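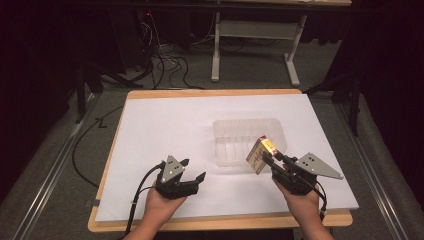

Atstead Voter Registration Drive
Progress report to the Musness Fund, 2nd November

Dear Hjørdis,

Thank you again for your patience over the summer, and for the very kind note you sent after the launch. I'm glad to say we have had a much better few months than I feared when we last spoke!

Our canvassers have now knocked on 2411 doors across the town, mostly on the Flores estate and in the streets behind the bus station, where turnout at the last council election was so poor. Flor Valderrama has led the evening rounds (in all weathers, bless her) and tells me that people are happy to talk once they realise we aren't asking them to back any party. Some 45 households asked for a second visit to go through the postal vote forms, and Wálter Carhuamaca has been to nearly all of them.

The candidates' debate went ahead with 51 residents in the hall, fewer than we'd hoped, though the questions on bus fares and housing ran well past closing time. Two of the candidates stayed on afterwards to chat.

We are behind on the translated leaflets. Nidia Restrepo has finished the Spanish text, but the printer needs it laid out again, and I would like your agreement to move the unspent room hire money across to cover that. The leaflets should then be ready in January.

With warmest wishes,
Serena Lo Presti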